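Home | Guides | Kitchen | Surfaces | Search

Resealing a Marble-Patterned Countertop

These steps apply to natural stone. Printed laminate and most engineered tops take no sealer. If the material is unknown, check the purchase record before starting.

Clear the counter and wash it with a pH-neutral cleaner. Akell Stone Wash is suitable at 3 capfuls per 1000 ml of water. Rinse, then leave the surface to dry overnight.

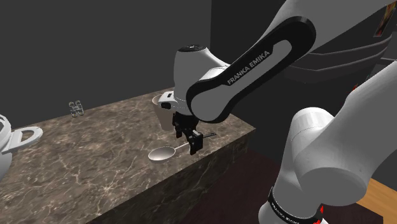
Marble-patterned countertop with a silver spoon.

Apply Gena penetrating sealer with a lint-free cloth, one section at a time. Wait 3 minutes and wipe off the excess — dried residue leaves a haze that needs a second coat to dissolve. Do not apply above 81 °F.

Keep water off the counter until the next day.

We use cookies to remember your settings. Accept | Decline

© Clulley Home Guides | Contact | Back to top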